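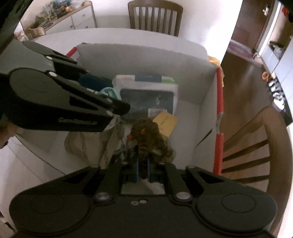
I've been putting off the toy cupboard since about the start of school holidays, and on Friday I finally cracked. We're sending a box up to the little cousins in Olport (well, the drive out past Olport, but that's where the post office is), and I figured I could clear some space and do a nice thing at the same time. So if you've got a mountain of soft toys and odds and ends and you'd like to turn some of it into a parcel that arrives in one piece, come along with me. It took me one cup of tea and a bit. The cup of tea went cold, but that's parenting.

## What you'll want on the table

- A sturdy cardboard box with a lid or flaps that close flat (one with handles is lovely if you're lugging it to the car)
- Packing tape and scissors
- A few little drawstring or mesh bags for anything small
- Tissue, old tea towels, or clothes you were going to send anyway
- A card or an envelope with a note in it
- A pen and a label

I do this on the kitchen table and pull the chairs right back so I can walk all the way round it. Packing on the floor sounds cosy until your knees remind you how old you are.

## Step 1: Pick the box before you pick the toys

I used to do it the other way. I'd make an enormous pile, get all sentimental, and then discover I needed a box the size of a fridge. Now the box comes first and the box makes the decisions – it's so much easier to say no to a plastic dinosaur when there's plainly no room for him.

Have a squiz at the bottom before you start. If it's gone soft or someone's stood on it (hello, my house), run a strip of tape along the join inside and out, then another one across it. Press your hand down flat in the middle. If it bows, find another box.

My favourite ones come from Nindgate, the homewares place near us, because they leave a stack by the door for anyone to take. Shoe boxes are too shallow for plush toys and boot boxes are just about perfect.

## Step 2: Sort on top of something, not in the box

Tip everything out onto a bench or the top of a cupboard where you can see it. I make a pile to send, a pile to keep and a pile for the op shop, and there's always a fourth pile of things that belong to a completely different room. Ignore the fourth pile! If you start returning hair ties to the bathroom you will never come back.

Give yourself 30 minutes for this bit and set a timer. I mean it. I once spent a whole evening doing up a doll's cardigan.

While you're going, check the soft toys over properly:

- Tug the eyes and nose gently. Anything wobbly gets stitched or stays home.
- Look for beads, buttons or bells sewn on or caught in the fur. Cute for a seven-year-old, a definite no for a baby.
- Feel along the seams for holes.
- Have a sniff. You'll know.

Curly plush is a shocker for holding on to crumbs, glitter and the odd bead, so part the curls with your fingers and have a good look right down at the fabric.

## Step 3: Freshen up the plush

Most of ours go through the machine in a pillowcase with the top tied off, on a cold gentle wash with hardly any powder. Then they get pegged on the line by whatever sticks out the least. Please don't put the curly ones in the dryer on hot. The fur goes crunchy and there's no coming back from it.

If the tag says surface wash only, dab at it with a damp cloth and a drop of wool wash, then leave it somewhere breezy overnight. It has to be bone dry before it goes in a closed box. A slightly damp bear in a warm delivery van is a very sad bear by Tuesday.

When it's dry, fluff the curls with your fingers. A brush will turn them to frizz.

## Step 4: Flat and firm things first

Anything boxed or in stiff packaging goes on the bottom, lying flat and pushed into a corner. If it has one of those clear display windows, face the window in towards the middle and lay something soft against it. They pop in so easily, and a present with its window caved in looks second-hand even when it's brand new.

Folded fabric things go in next. I fold them to suit the gap I've got, which would horrify anyone with a tidy linen cupboard. If there's a loop on it, leave the loop poking up and it's easy to pull out at the other end.

## Step 5: Bag up the bitsy stuff

Chains, little figures, hair clips, spare doll shoes – all of it goes in a mesh or drawstring bag. Chains especially, because a loose one will find the curliest toy in the box and plait itself in. I get my bags in packs from Isah, but the ones that mandarins come in do a ripper job if you knot the top.

Tuck the bag down one side where it can't roll about.

## Step 6: Pop the card in where they'll find it

I like mine standing up against the side with the top edge showing. Bright envelope if you've got one. For years I put the card at the very bottom, and then we'd get a phone call asking who the parcel was from.

## Step 7: Softies last

Now the fun bit! The plush toys are your padding, so they go in on top and into the gaps. Lower them in body first and let the arms and legs squish wherever they like. Don't cram. You want the lid to close with a gentle push of one hand, and if you have to sit on it you've got one toy too many.

Face up, always. When the lid comes off there should be a little face looking out. I will not be argued with on this.

Give the box a jiggle. If you hear things sliding, add a tea towel. Then tape the middle, tape both ends, and tuck any handles flat so they don't snag on something in transit.

## Postage and that

I weigh ours by standing on the bathroom scales with the box and then without it. Anything over 2000 grams costs us noticeably more, so I pull out a book or two and save them for next time. When we posted to Curnelthorpe in March I was 40 grams over and took out one wooden giraffe. He's still on the windowsill, waiting for the birthday parcel.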